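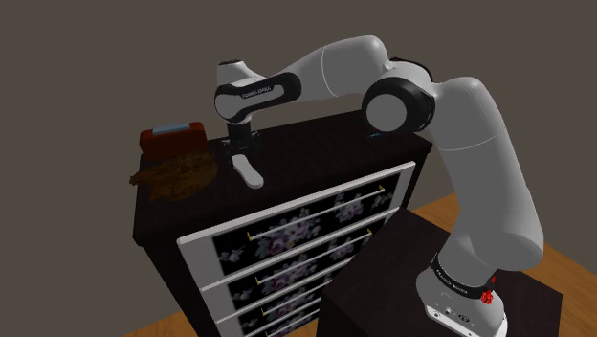 Dark dresser, computer rendering

Nondelow Dark Furniture Wax

Nondelow is a soft paste wax for dark wooden furniture which is used every day: dressers, bedside tables, chests, desks. We make it in small quantities in our workshop at Ollbridge. It contains beeswax, carnauba wax, orange oil and a brown-black pigment, and it has no silicone in it. If you would like one day to sand and varnish the piece again, the wax can be removed with ordinary white spirit.

The wax is made for surfaces that are already stained, oiled or varnished. It gives back depth to a top that has become gray and dull, and it makes fine scratches less visible. It does not fill deep scratches. For these we recommend to use first a Gascombe wax stick in the nearest color, let it harden overnight, and then apply Nondelow over the whole surface.

How to use it

Wipe away the dust with a dry cloth. If the surface is greasy, wash it with a little mild soap in warm water and leave it to dry completely, better until the next day. Take a small amount of wax on a cotton cloth and rub it in along the grain. The layer should be so thin that you can hardly see it. Wait 38 minutes at normal room temperature, then polish with a clean cloth or a soft brush. In a cold room the wait is longer.

Please try it first on a place that is hidden, for example the lower edge at the back. On painted furniture the pigment can stay in the corners of moldings. Some people like this effect, but it should be a decision and not a surprise.

One tin is enough for almost 8 dressers of medium size, if only the outside is waxed. We do not advise to wax the inside of drawers where you keep clothes. The pigment can mark light fabric. For the sides of drawers that move with difficulty, our clear wax Dvorak is the right choice — it has the same base but no pigment.

A second layer is possible after one day. More than two layers give no better result, and the surface can become sticky in summer.

Water, heat and daily use

The waxed surface resists a few drops of water when they are wiped away soon. It does not resist hot cups, perfume or nail polish remover. Put a small tray under perfume bottles. In normal use a dresser top needs new wax every 7 months, and the sides much less often.

Details

Item number: 557
Color: dark brown, nearly black in the tin
Package: flat metal tin with screw lid
Smell: orange, gone after a few days
Storage: closed, away from frost and direct sun
Cloth: not included

Important: cloths with wax on them should be spread out flat to dry outdoors before you throw them away. Do not leave them in a pile. Keep the tin away from children and from open flame.

Change in the recipe

From March we use a finer pigment, so the wax is easier to spread in cold rooms. The color is the same. Older tins can be used together with new ones on the same piece of furniture. If your old tin has a dry skin on top, remove it with a spoon — the wax below is still good.

Questions about a special piece of furniture can be sent to Tiina Ojala in our workshop. Please write what kind of finish it has, if you know it, and how old it is.

Page updated 29th July

8 shares

Related items
Dvorak Clear Wax
Gascombe Wax Stick, walnut
Gascombe Wax Stick, black-brown
Horsehair polishing brush

© Ollbridge Workshop | Contact | Delivery and returns | Back to top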